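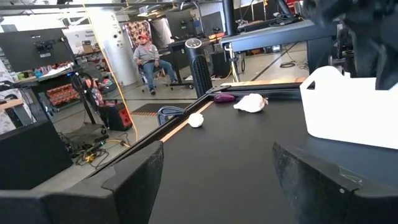

Where should a bin stand when a worktable is being cleared of light waste?
On the table itself, within reach of the person clearing it, and on the side of the hand that does most of the lifting.

Chapter 2
Clearing the Worktable

2.0 Scope of the chapter

Chapter 1 dealt with the layout of a shared workroom: the spacing of tables, the width of the passages and the position of fixed storage. This chapter deals with the table top. It covers the removal of light waste and stray items at the end of a work period, the choice of a table-top bin, and the order in which a surface is cleared. Cleaning with liquids is left to Chapter 3. Sharp, hot or chemical waste falls outside the book and must be handled under the rules of the workplace concerned.

The methods apply to tables up to 3000 mm long and 800 mm deep, worked from one long side. Deeper tables can be cleared by the same methods if both long sides are open to the worker. Where one side is against a wall, the far strip needs separate treatment (section 2.5).

2.1 Terms

Light waste: any discarded item that can be lifted with one hand and moves when pushed with a fingertip. Crumpled paper, used bags, wrappers and offcuts of film are the usual kinds.

Stray item: an object that is on the table, is not waste, and does not belong to the next job.

Edge strip: the band of surface next to any edge of the table. Small round items in this band need watching, as a slight knock can send them to the floor. A raised lip or rail reduces the risk but does not remove it.

Table-top bin: an open container, light enough to be carried with one hand when full, used on the table during clearing and taken away afterwards.

2.2 Waste and stray items

The first decision in clearing is whether an item is waste. It should be made before the item is lifted. A worker who lifts first and decides afterwards tends to put the item down again somewhere else on the table, and the surface is then rearranged without being cleared.

Most items can be judged by sight. In the table at the head of this chapter, the small white crumpled ball and the crumpled plastic bag would be treated as light waste in most workrooms. The small purple object near the bag could be a pouch or a toy, and would be set aside as a stray item until it had been looked at more closely.

Bags call for some care. A bunched bag may hold something that cannot be seen from outside. It should be opened or pressed flat before it goes into the bin. Pressing also reduces its volume: an uncompressed bag can take up much of a small bin while adding almost nothing to its weight.

2.3 The table-top bin

A bin for this work should have straight or nearly straight walls, a flat base and an opening wide enough for a bunched bag to drop through without being guided. A handle cutout in the wall is preferred to a hinged handle, which can fall across the opening. Pale plastic shows dirt early and is easy to inspect.

Tall walls keep film and paper in place when the bin is moved, but they also raise the hand at every drop. On a table of ordinary height this matters little for a few items. For long sessions, use a lower bin and empty it more often.

The bin is placed clear of the items to be lifted, so that the arm does not pass over one item to deposit another. It should not stand on the edge strip.

2.4 Order of clearing

The following order is used in the worked cases later in the chapter.

1. Place the bin.
2. Lift small items from the edge strips.
3. Open or flatten bags, then deposit them.
4. Lift the remaining light waste, working from the far side towards the near side.
5. Gather stray items in one place and return them to storage.
6. Look along the surface from a low angle.
7. Remove the bin.

Steps 2 and 4 may be joined on a short table. Step 6 is often left out in practice. Clear film on a dark surface is hard to see from above and shows more readily from the side.

The record sheet for these steps is printed on page 62. The Vosby and Branell workrooms, used as cases in sections 2.6 and 2.7, follow the same order with different bins.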